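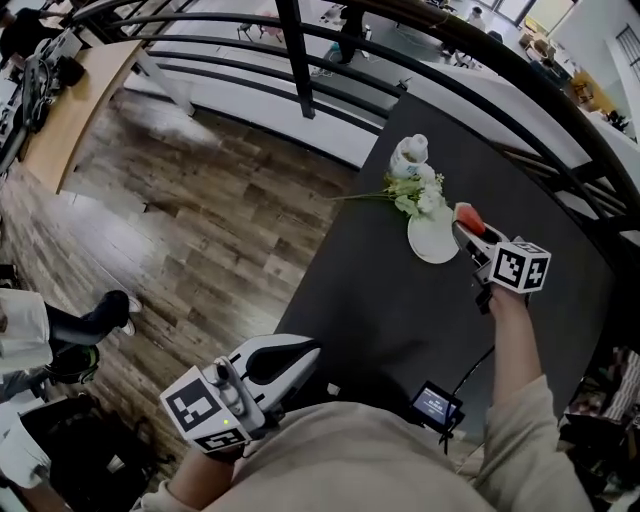 The Small Plate

2024-12-20
By Mojtaba Mohammadi

I've been on a bit of a white plate kick. It started in August, when my sister moved out of her apartment on Dromton and left me a box of dishes she didn't want to carry up three flights at the new place. Plain round ones, most of them, with a few chips. I put them in the cabinet over the fridge and forgot about them until the week of Thanksgiving, when I had more people coming than I had things to feed them on.

And you know what? They were the best-looking thing on my table! All those years I'd been buying patterned plates (I have a weakness for anything with a blue rim, ask anyone at Pemness), and a leftover white one made a dollar's worth of fruit look like I'd gone to some trouble. So this month's table corner is all about setting out a little something on a dark table, with one plate, one jug and one sprig of flowers. You can do the whole thing while the kettle boils.

Start with the table. Dark gray is wonderful for this, and so is black or a really deep brown. If yours is pale, lay a dark cloth or even a big sheet of gray card over the spot you're using. I tried it on my own pine table first and the plate more or less vanished, so out came the charcoal tablecloth, which I then had to iron, which I resented.

Put the plate down first and leave it alone. I always want to fuss with it, nudge it over, turn it, put a napkin under it. A round plate doesn't need any of that. Give it some room and let everything else come to it.

Next comes the jug. A small white ceramic one with a handle is what you want, the kind you'd use for cream. Mine came from Lalleo, where I paid 30 dollars for it, and I know, I know, but it pours without dribbling and I've had cheaper ones that ruined two cardigans. Stand it beside the plate with the handle pointing wherever the person's hand is going to be. If you're not pouring anything, leave it empty. It still looks nice.

Then the flowers, and here I'm going to lose some of you, because I'm using artificial ones. A sprig with white blossoms and pale green leaves, laid down flat on the table between the jug and the plate with the stem trailing off to one side. I used to stand everything up in a vase! But a tall vase blocks the view of whoever's across from you, and my mother will move it to the floor within a minute of sitting down. A sprig lying flat stays put, and you can wash the dust off the artificial ones in lukewarm water with a drop of dish soap. Shake it well and let it dry on a towel overnight.

Last of all, the food, and only a tiny amount of it. Something red or orange is what makes it sing against all that white. A thin slice of watermelon is gorgeous if you can find a decent one in December (I found one at the market on La for 43 cents a pound more than I wanted to spend, and bought it anyway). Blood orange would do, or a wedge of persimmon, or a couple of slices of ripe tomato with salt if you're not in a sweet mood. Set it down gently instead of dropping it, so the juice doesn't run all over the plate. If it does, a twist of paper towel around the rim sorts that out.

I've had a few emails about last month's napkin piece, by the way. Yes, you can use the cheap cotton ones. No, I don't starch mine. And to the reader who has 58 napkin rings and wants to know what to do with them, please write back and tell me how you got there, I'd love to hear it.

A couple of quick things before I go. The dish swap is on again in the back room at Pemness after the holidays, so start pulling out anything you don't use. Last time there were 40 of us and we ran out of newspaper for wrapping, so bring a few sheets if you've got them. Odd saucers are very welcome. I'm looking for another small jug myself, any color but brown, and I have two blue-rimmed bowls to trade for it.

If you try a plate and a sprig on your own table, send me a note and tell me what you put on it. I'm especially curious about anyone who goes savory. My neighbor swears by pickled beets and I'm still making up my mind.

Contact the newsletter desk | © 2024 Pemness | Back to top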